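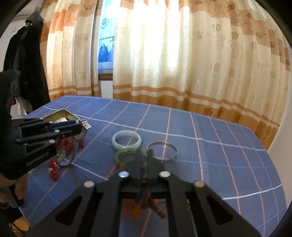
Fig. 1. Bracelets on the checkered cloth, sorting table, session 1.

Sorting and Storing Small Jewelry at Home - project report
Gemechu Belay
January 2, 2021

1. Why this topic

My aunt sells second-hand jewelry from her apartment under the name Kamolrat. Everything used to live in one cookie tin. Chains knotted, bangles scratched, half an hour to find one piece when a buyer called. The project: lay it all out, sort it, find a storage method that she will keep using after I go back to campus.

2. Setup

Dining table by the window, curtains mostly closed. Blue checkered cloth on top. I tried the bare table first and the bangles rolled and made a racket. The cloth fixed both. The big squares also turned out useful as sorting areas - one kind of piece per square, no tape or labels needed.

Stock at the start: 127 pieces. Beads that had come off their strings were counted seperately, 1,182 of those. I did not try to match them to anything.

3. Sorting

First try was by color. Bad idea. The pale green jade-like bangle and the green bracelet in Fig. 1 would go in the same pile, and they should not be stored together. One is smooth with a thick rim, the other is braided or beaded and catches on things. The thin silver bangle has a small clasp or joint that can scratch whatever is next to it.

Second try, by how a piece behaves in a drawer:
- stiff and smooth (bangles, plain rings)
- stiff with a clasp or hinge
- soft, string or cord
- anything that hangs or dangles, tassels etc.

Worked much better. My aunt could sort a handful herself without asking me. A few things fit two groups and we put those with the soft ones.

4. Storage

Compared 3 options.

Jusico drawer tray. Shallow, felt bottom. Good for bangles laid flat. Rings slide under the dividers.

Clorkach zip pouches. Cheap, fine for cord and beads. You have to read the label on every one, my aunt gave up on the second day.

Trilanex hanging roll. Best for chains and anything with a tassel. Takes up a whole closet hook. Bangles do not fit in the pockets, too thick.

Final setup is a mix: tray for both stiff groups with a strip of cloth between them, roll for the rest. Pouches only for the loose beads.

5. Results

Asked my aunt to find ten pieces I picked from her list, before and after. Before, she gave up on four. After, found all ten. No stopwatch the first time so I can't give a real time comparison, should of planned that.

6. Problems

- The list was written by hand and two pages were out of order.
- Same person tested both times, and by then she knew the stock better.
- Did not test the tray with heavier necklaces, they were out with a buyer.

7. Next

Type up the list with the group next to each piece. Try a deeper tray. Restring what can be restrung - she has the thread already, I need to borrow the needles.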